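Ticket 3129
Lukesside Community Kitchen – Facilities and Supplies
Opened by: Pramila Sengar
Assigned to: Lalit Bisht
Opened: 1/11/21
Category: Tableware / storage
Status: Closed

Problem as reported

The children's plastic tableware smells stale when it comes out of the bins. Staff noticed it when setting up for the lunch group. The cups are the worst, the bowls less so. A couple of parents have asked whether the things are being washed. They are, after every session, on the normal cycle. The smell was there in December too but was put down to the bins being shut up over the break.

Affected: the mixed color set from Palberg, cups, bowls and forks. The adult china is fine.

Notes

Lalit Bisht: Took one cup from the top of a stack and one from the bottom. Top one smells of nothing much. Bottom one has the stale smell and there was a film of water in the base. Same result with a second stack. The bin had its lid clipped on, and the inside of the lid was damp.

Lalit Bisht: Checked the dishwasher. Filter had some rice in it, cleaned it out. Spray arms turn freely. Ran a load and smelled everything straight out of the machine – no smell at all. So the washing is fine and the trouble starts afterward.

Pramila Sengar: Could it be the detergent? We changed to the Flernum tablets before the break.

Lalit Bisht: Don't think so. The china goes through with the same tablets. Plastic doesn't hold heat the way china does, so it comes out of the machine still wet when the plates are nearly dry.

Consolacion Baluyot: I do most of the putting away. The cups go in stacked because the bin won't shut otherwise, and the lid goes on right after because the shelf is needed. If there's another way of doing it, please write it down for whoever is on after me.

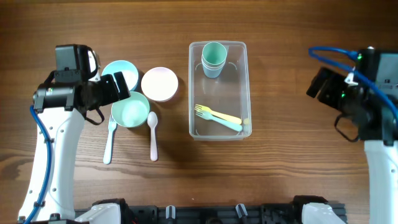
The cups are what hold the water, so they get dealt with first. Wipe each one inside and stand it upside down on the rack for the length of the break, then wipe the base before it goes in the bin. Stacking is still all right once they are dry, and one stack at the end of the bin, with the forks lying flat at the other end and the middle left clear, gives the air somewhere to go. The bowls can stay out on the table side by side until last, like the blue, pink and green ones next to the bin. Leave the lid off overnight. – L.B.

Pankaj Thakur: Where do the open bins go overnight? The shelf under the hatch is only deep enough with the lids on and the bins pushed back.

Lalit Bisht: Top of the Grewal cabinet. Measured it, there is a clear 725 mm above the top. Nothing else lives up there apart from the spare tablecloths and I have moved those to the linen drawer.

Test

All 13 cups from the worst bin soaked for an hour in warm water with baking soda, rinsed, dried upside down, then put away as above with the lid off. Checked after 8 days of normal use. No smell from any cup, including the bottom one in the stack. Bowls and forks clear too. Bin floor dry.

A second bin was left on the old routine by mistake over the same days and still smelled. Soaked and changed over since.

Pramila Sengar: Parents have stopped asking. Happy to close.

Follow-up

Ankit Dubey to put a copy of the putting-away note inside the cabinet door. Filter check added to the weekly list. One bin lid has a cracked clip – separate ticket to be raised, not urgent.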